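Pokdale Home Notes > Laundry > Folding and Storage

How to Pair and Fold White Socks

White socks are harder to match than colored ones. Most of them look alike until you put them side by side, and by then half the basket is on the floor. The method below works for ankle and crew socks. A load of 26 takes me roughly 6 minutes.

What you need

A flat surface at waist height. A bed works but the socks sink into the cover and you can't compare lengths well.
A drawer, bin or shelf to put them in.
A small bag for singles.

Step 1. Sort by length

Turn every sock right side out first. Make one pile for ankle socks and one for anything taller. If more than one person in the house wears white socks, sort by foot size next.

Step 2. Find the mate

Check the cuff before anything else. Ribbing wears differently from brand to brand, and the width of the band is easy to compare. Then look for a logo. My Skallesari pairs have it on the sole and the Prallell ones have it at the ankle. Some brands print it on one side only, so flip the sock over before you decide it's plain.

Step 3. Lay the pair out

Put both socks flat on the table, one above the other, toes facing the same way. Pull each one gently at the toe and the cuff until the heel lies to the side. Smooth out folds with your palm, working toward the cuff.

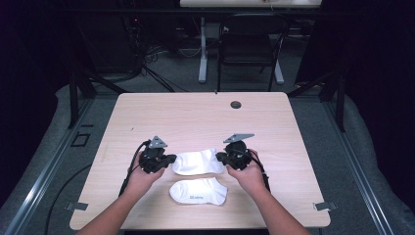

If one sock is clearly longer than the other once it's flat, it belongs to another pair. Put it back in the pile and keep going.

Step 4. Fold

Stack the socks with the heels together. Fold the toes up to just under the cuff, then fold in half again. For ankle socks one fold is enough. I don't roll the cuff over the bundle on good socks, as it stretches the elastic.

Step 5. Put away

Stand the folded pairs on edge in the drawer. A Mahama shoebox cut down to drawer height holds 6 pairs of crew socks.

Singles go in the bag. Check it after the next two loads and use whatever is left for dusting.

Next: Folding Fitted Sheets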